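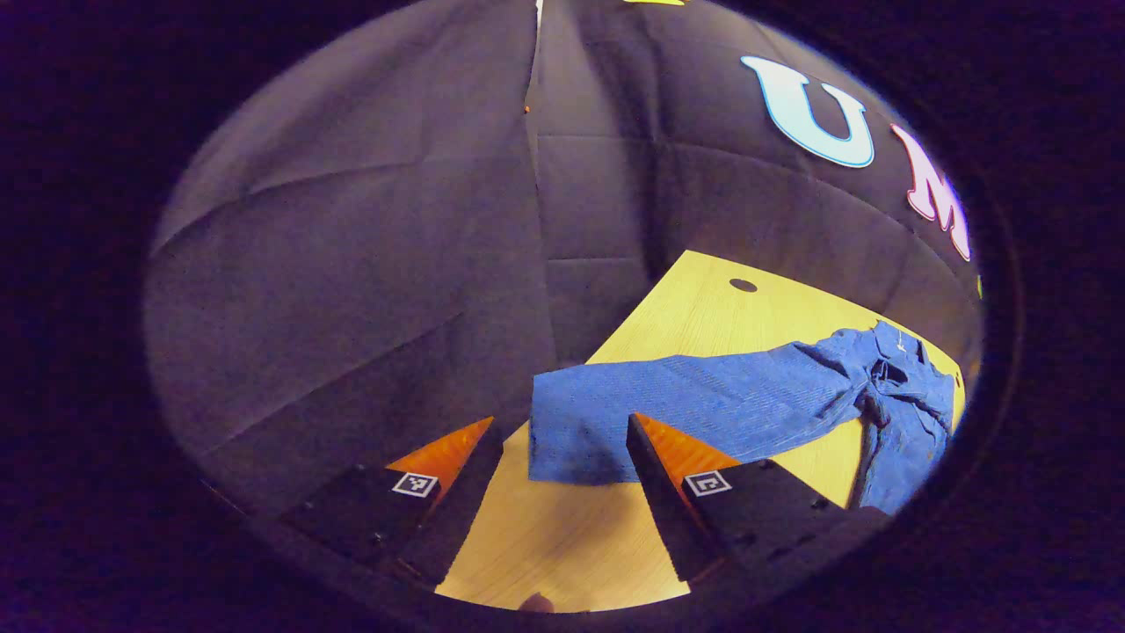
4.3 Hanging and Joining Cloth Panels

The Vulta backdrop kit is supplied as two panels, each weighing 300 g per square metre. Two persons are required for steps 2 and 3.

1. Set both uprights to the same height and lock the collars. The crossbar must not be raised above mark 84.

2. Pass the crossbar through the top sleeve of each panel, with the labelled side facing the wall.

3. Draw the panels together until the inner edges meet. Fasten the joining tape from the top downwards.

4. Leave the cloth to hang for 20 minutes before fitting the lower weights.

Note: Fold lines may be reduced with a cool iron applied to the reverse of the cloth. Letters sewn or bonded to the cloth must not be ironed directly.

Caution: Do not hang coats, bags or lighting from the crossbar. Keep the cloth clear of heaters at all times.

Replacement joining tape (part 79) may be ordered from the Plemley stores. Kits issued before May should be returned to Starkalstead for new collars.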